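Onance opens bookings for August English teaching certificate

2019-06-19

Language school Onance has opened bookings for its August certificate course for new teachers of English, with 6 weeks of evening classes at its Hevville centre.

The course is meant for people with little or no classroom experience. Trainees will plan and teach lessons to adult learners from the first week, and each will be watched by a tutor at least 2 times before the final assessment.

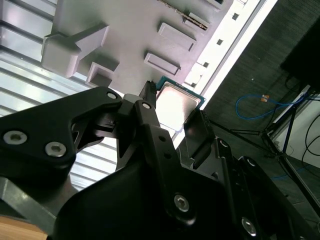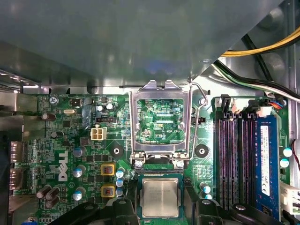

A processor chip, and an open processor socket on a Dell motherboard.

Course leader Zoltán Kovács said the timetable had been changed after comments from last year's group. Grammar sessions have been moved to the start of the evening, and teaching practice now comes after the break.

"People told us they were too tired for tenses at nine o'clock," he said. "We have also cut one of the written assignments – there were five, and the last one repeated a lot of the third."

Onance received 3,588 enquiries about teacher training in the past year, up from 3,441 the year before. Most came from people already in work who wanted to study part-time.

Applicants must be 18 or over and have a good standard of written and spoken English. It does not have to be their first language. They will be asked to complete a short language task at home, followed by an interview in person or by phone.

The course book is the new edition of the Moschos teaching handbook, which is included in the fee. Trainees who already own the earlier edition can use it, but the page numbers given in class will be different.

A second group will run at the Gadolov centre if enough people apply. Lessons there would be held on the same evenings, with teaching practice in the ground floor classrooms.

Application forms are available from the reception desk at either centre. Places are offered in the order that interviews are completed, and fees can be paid in two parts.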